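Kiều Đinh has been folding clothes for a living for ten years, first in a hotel laundry and now at Gradero, where she runs the sorting and folding side of a second-hand clothing business. We spoke over tea in October, between deliveries.

She started with T-shirts, which she says most people get wrong at the first step. "They pick it up in the middle and hope. You want it flat on the table, face down, and you want to find the hem and the seams before you do anything else. If the side seams are straight, the rest follows."

The table matters too, she says. Hers has a cloth over it. On a bare top, thin cotton slides about and you end up chasing the sleeves. "I wouldn't go back to a bare table. The cloth gets creased and marked, so you change it."

In the last full week before we met, 1,054 items were folded and 219 of them were T-shirts. Jeans are quicker. Fitted sheets she leaves to her colleague Khải Phí, who learned the job at Wullberg and does them by tucking one corner into another.

Does she fold the same way at home? "No. At home I roll them, they fit the drawer better. For the shop they have to stack, so it's sleeves in, then thirds. My daughter doesn't fold anything at all."

I asked about cotton that won't lie flat. She smooths it from the collar down with the side of her hand and doesn't bother with an iron unless the shirt is going on a hanger. Old shirts twist at the side seam after years of washing, and those she folds to the hem and ignores the seam. "The customer sees the front. If the hem is level it looks right on the shelf."

New starters get a pile of plain shirts and a morning to themselves. Oanh Trình, who joined this month, was up to a decent speed by her third day. Kiều still checks the bottom shirt in each stack, as that is where the crooked ones end up.
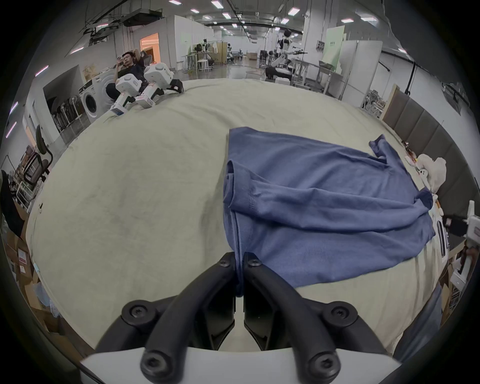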